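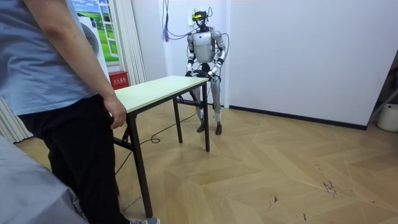
Table station, with the folding table set at an angle and the robot at its far end.

PRE-PURCHASE INSPECTION CHECKLIST, SHARED TABLE-CARRY STATION
Site: Landamgate
Walked and written up by Zyanya Carrillo, 23rd June
Goes with: Flavberg equipment request, second draft

Thank you all for letting me wander through with my clipboard again. I know everybody would like to get to the ordering part, and so would I, but the last budget round taught me that what we forget to check comes back as a line nobody has money for. Please read the comments as well as the marks. OK means leave it alone, BUY means it goes in the request, and ASK means I need an answer from one of you first.

1. Floor surface — OK for now
Wood floor in a herringbone pattern, with a patch of dark scuff marks. I would dearly love to put down matting, but I'd hold off until we know the final footprint of the station. Flooring money is hard to get back once it's been cut to size.

2. Cables on the floor — BUY
A long black cable runs across the floor and under the table, with loops in it. Anybody walking backward with one end of a table is going to meet it sooner or later. I have put 30 feet of low-profile cable cover in the request, and I'd like it ordered ahead of everything else on this sheet.

3. Overhead wiring — ASK
Wires hang down near the robot, and more run up from the headset. Beltrán offers a ceiling track that would keep all of it tidy, and Cokix has a simpler arm that bolts to the wall. The track costs more and would need someone in to fit it. Could whoever is closest to the daily work tell me how much walking room the robot needs? I can't choose between them from my desk.

4. Two-ended hold on the table — OK, with a comment
Person's hands on one end, robot's hands on the other, fingers over the edge of the board. The top was clear, and I'd like "nothing on the table before a lift" written into the station rules in exactly those words. I have also asked for 2 spare sets of finger pads in the hand budget, so that we aren't waiting on a shipment in the middle of a busy month.

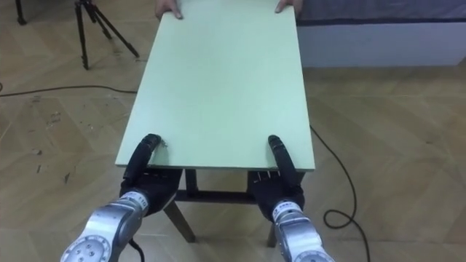
5. Table itself — BUY
Light top, black legs with crossbars. It's a perfectly nice table, but one table is a thin supply for a station whose whole business is tables. I'd like a second of the same size, and one that is a bit heavier, once the hand people are comfortable with that.

6. Clear space around the carry — ASK
A tripod stands off to one side of the table, and there is a low white platform on the other. Neither has to leave the room, but I would like a taped line on the floor that furniture and stands stay behind. Tape is already in the April supplies order, so there's no cost here, only an afternoon of someone's patience.

7. Fire extinguisher — OK
Red box against the wall, near the curtain. Please keep the path to it open, and remember it when the new storage shelves are being planned. I have seen a good shelf go up in front of a good extinguisher more than once.

8. Footwear and clothing — OK
Sneakers at the table. I'd budget for toe protection before the heavier table arrives, and sizes can come to me by note.
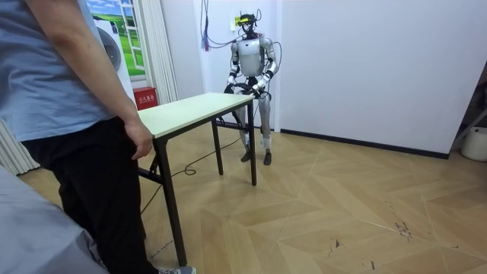

Same station, hands over the table edge. See items 2 and 3 for the cables.

Closing comments
The cable cover and spare pads can go through on my signature. The ceiling track or wall arm has to wait for your answers, and I'd rather ask for the right one late than the wrong one early. If the station passes its next walk with items 2 and 6 closed, I'll release the remaining 100 hours of setup time.

Z. Carrillo

Related items
Landamgate floor plan and storage request
Spare parts list for robot hands
Ceiling track and wall arm: comparing quotes
How to fill in an equipment request
Station rules, current version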